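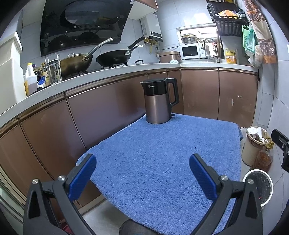 Robotics / Software
3 comments – 44 shares

Curkero opens its grasp planning software to outside developers

The robotics software company Curkero has released a new version of its grasp planner, and for the first time developers from outside the company can download and change it. The package is called Clurnance and it decides where the two fingers of a gripper should close on a household object.

The earlier version worked well with boxes and cups, but had problems with objects that have a handle on one side, such as kettles and jugs. The planner often chose the body of the object, where a smooth surface gives little hold. The new version first looks for a handle, then checks if the fingers can reach it without touching anything else.

"A kettle was our worst object for a long time," said Ivana Lucero, who leads the planning team. "The shiny metal confuses the depth estimate, and the handle is black, so we lost it very often in the shadow."

The model was trained with 900 short recordings made with hand-held grippers in home kitchens. According to the company, the recordings come from 14 homes, and no kitchen was cleaned or arranged for the work. Lucero said her team wanted the usual background of a home, with pans, bottles and bags on the wall.

Clurnance also includes a small tool that shows why a grasp was refused. Abelardo Carrasco, an engineer at the Zúñiga workshop in Trultivville, has tested it since June. He said the tool saves him time, but the messages are still difficult to read for a new user. He also asked for better support for older arms, which receive the finger commands with a delay of around 2 seconds.

Curkero answered that the delay will be treated in the next update – the company did not give a date. The planner runs on a normal desktop computer, and the documentation is for now only in English and Spanish.

Tags: grasping, motion planning, open source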